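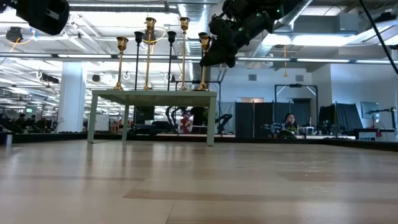

Candlestick grouping

Candlestick grouping (also candlestick massing or, in shop language, a "run") is the practice of setting several candlesticks together on one surface as a table or sideboard display. The sticks are usually of different heights and often of two finishes, most commonly gold-colored brass and matte black. The candles themselves are optional and, in many homes, never arrive.

The practice is widely described as traditional. The evidence for this is thin. Older households did own candlesticks in quantity, but they owned them to see by, and a stick was put down where light was wanted. Matching pairs at either end of a mantel are well attested. A long row of unmatched sticks down one table is harder to find before it became a staple of store windows and wedding rentals, and writers who call it "timeless" seldom say which time they have in mind.

Terms

A candlestick has a base, a stem and a cup (also called a socket). The base keeps it upright, the stem gives it height, and the cup holds the candle. Some have a drip pan below the cup. A candlestick holds one candle; a holder with arms for several is a candelabrum, although sellers use the words loosely and a buyer should look at the picture before trusting the label.

"Brass" is used more loosely still. Solid brass, brass-plated steel and gold-painted iron are all sold under the word. A magnet will stick to the last two and will not stick to the first, though it will not stick to plated zinc or aluminum either, so the popular magnet test rules things out without proving much. Weight is a better guide, and a scratch on the underside of the base is better than weight.

Arrangement

Three layouts are common. In a row, the sticks stand in a line along the length of the table. In a cluster, they are gathered at the center, often on a tray. In a split layout, two smaller clusters leave the middle open for food or flowers.

The row is the easiest to get wrong and the most photographed. Set strictly by height it looks like a bar chart, so most arrangers put the tallest sticks somewhere inside the line and let the ends drop. Four gold sticks with three black ones between and behind them is a typical mix, with the two tall gold ones standing left and right of center and the lower gold ones taking the ends. The black sticks are generally the thinner of the two kinds and tend to disappear against a dark wall. Against bright ceiling lights the difference between the finishes shrinks, and at cup level both may read as plain dark shapes.

The odd-number rule

Nearly every guide to the subject says that a grouping must have an odd number of pieces. The reason given is that the eye finds odd numbers more natural, or more lively, or more restful, depending on the guide. Chelsea Wragg, in her handbook The Dressed Table, repeats the rule on one page and on another recommends a set of 6, without comment. Her readers do not seem to have complained.

Guido Parisi, a prop buyer for stage productions, put the rule to a casual test by showing visitors to his workroom two displays, one odd and one even, and asking which looked wrong. Most asked him what they were supposed to be looking for. Parisi took this as proof that the rule is false. It might equally be proof that people do not look at candlesticks very hard. Once a row has more than five or so pieces in it, few viewers can say whether the total is odd or even without counting.

Spacing and stability

Advice on spacing is mostly guesswork passed on as fact. The useful part concerns fire. Lit candles set too close together soften one another on the facing sides, burn unevenly and drip. Candle makers print a minimum distance on the box, and that figure should be followed over any guide, including this article.

Tall, slender sticks tip easily. A flared base helps, but only if it sits flat, and many inexpensive bases do not. Tables on thin legs pass every knock along to whatever is standing on them. Shagufta Satti, who rents table goods for parties, will not send tall sticks out for use on folding tables – a policy she adopted in her first March in business and has declined to explain.

Sets and sellers

Mixed sets of gold and black are sold ready assorted. The Alleo set is the one most often copied, and its maker claims that the proportions follow a "classical ratio". Florencio Esteban measured a set and found no ratio he could name, only 50 millimeters between one height and the next. The rival Kitico set uses uneven steps and makes no claims, and to most eyes looks much the same.

Cleaning

Unlacquered brass darkens with handling and can be brought back with ordinary metal polish. Lacquered brass should only be wiped. Matte black finishes mark easily, and polish leaves shiny patches on them that do not come off. Wax in the cup is best softened with warm water and pushed out with a cloth. The often-repeated advice to put the whole stick in the freezer does work on wax, but it can also loosen glued joints, and the people who recommend it rarely mention how much room they have in the freezer.

See also

Candelabrum
Centerpiece
Sconce
Table setting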